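Prüfen, was aus dem Hahn kommt
Wie kleine Gemeinden ihre Trinkwasserversorgung neu ordnen

Von Perrine Mallet

Die Wasserversorgung von Trevard gehört zu den Einrichtungen, über die im Ort lange kaum gesprochen wurde. Drei Quellfassungen oberhalb der Siedlung, ein Hochbehälter und ein Leitungsnetz von 36 Kilometern Länge versorgen die Gemeinde und den benachbarten Weiler Ernum. Die ältesten Abschnitte bestehen aus Grauguss. Im Juni soll nun der erste Teil einer umfassenden Erneuerung beginnen.

Den Anstoß gab der trockene Sommer vor zwei Jahren, als die Schüttung der oberen Quelle deutlich zurückging. Der Gemeinderat beauftragte daraufhin das Ingenieurbüro Poulain mit einer Bestandsaufnahme. Das Gutachten benennt 21 schadhafte Schieber und empfiehlt, die Schutzzone um die Fassungen zu erweitern. Betroffen sind vor allem Weideflächen, deren Bewirtschaftung künftig strengeren Auflagen unterliegt.
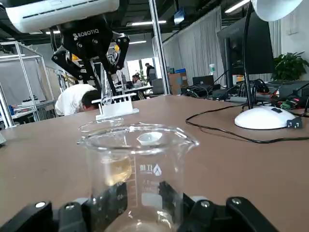
Mit den Eigentümern wurden Ausgleichszahlungen vereinbart. »Der Schutz der Quelle beginnt auf der Wiese und im Wald«, erklärt Gorazd Zupan, der die technische Planung verantwortet. Seine Abteilung hat das Überwachungsprogramm erweitert: Proben werden an den Fassungen, am Behälter und an ausgewählten Hausanschlüssen entnommen. Neben der mikrobiologischen Beschaffenheit gilt die Aufmerksamkeit dem Nitratgehalt und der Trübung nach Starkregen.

Strittig bleibt die Finanzierung. Der Wasserpreis soll in zwei Stufen steigen, insgesamt um 20 Prozent. Serpil Yurt, Mitglied des Gemeinderats, hält die Erhöhung für vertretbar, fordert jedoch eine Staffelung zugunsten kleiner Haushalte. In Ernum wird zudem über den Anschluss an den regionalen Verbund beraten – ein Schritt, den der Gemeinderat bislang ablehnt. Die Entscheidung darüber ist vertagt, bis die Messreihen der oberen Quelle vollständig vorliegen.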